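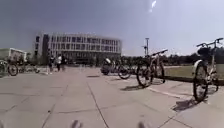

Tirkix Joint Sand for Wide-Slab Paving

If you've ever looked after a big paved area, you know the slabs are the easy part. They sit there. The joints are where the weeds get in, where the ants dig, and where rain carries the filling off toward the nearest drain. Tirkix is a fine, dark, polymer-bound sand made for narrow joints between large square slabs, and we've been fans since the first trial bags came through the Norkasmont yard.

It's supplied dry in 44 lb bags. You sweep it in, compact it, sweep again and mist it with water. Once cured it stays slightly flexible, so it moves with the slabs through a hot summer instead of cracking away from the edges (our old cement-based filler was terrible for this!).

What it suits

Concrete, granite and most dense limestone slabs, on a free-draining base, with joints from 1/8 inch up to 1/2 inch wide. Joint depth should be at least 1 1/2 inches. Anything shallower and the sand has too little to grip, especially where people walk all day. It also does nicely on garden terraces, school yards and the strip around a pool, as long as the joints can drain.

Please don't use it over a solid concrete base without drainage holes. Water sits in the joint, the binder never fully cures, and you end up with something like cold oatmeal.

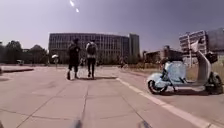
Color

Two colors: Slate and Oat. Slate is the one most people order, and it gives large-format paving a crisp drawn-in line that we really love. Oat is softer and hides dust better. Both lighten a little in the first few weeks. Hae-won Ahn in our sample room will mail you a small tray of each, cured, so you can lay them against your own slab before you decide.

Coverage

One bag fills nearly 100 square feet of 24-inch slabs with 1/8-inch joints, 2 inches deep. Wider joints use a lot more than you'd think, so send us your slab size and we'll work it out with you.

Laying tips from the yard

Start with bone-dry paving. Marek Hubáček goes over the surface with a leaf blower on low before wetting, held almost flat – any dust left on the slab face will set there as a gray haze, and it's a pain to scrub off. Mist in three light passes, a few minutes apart. Keep feet off until the next morning and keep vehicles off for 2 days.

If haze does show up, Slaoui stone wash and a stiff brush will lift it within the first week.

Ordering

Sold by the bag or by the pallet. Pallets ship from the Zesham depot, and orders in by noon usually go out the same afternoon. Below 40°F we hold off on recommending it at all, so if you're planning a December job, call Do-yoon Yang first and ask about the cold-weather mix.

Product code: TX-143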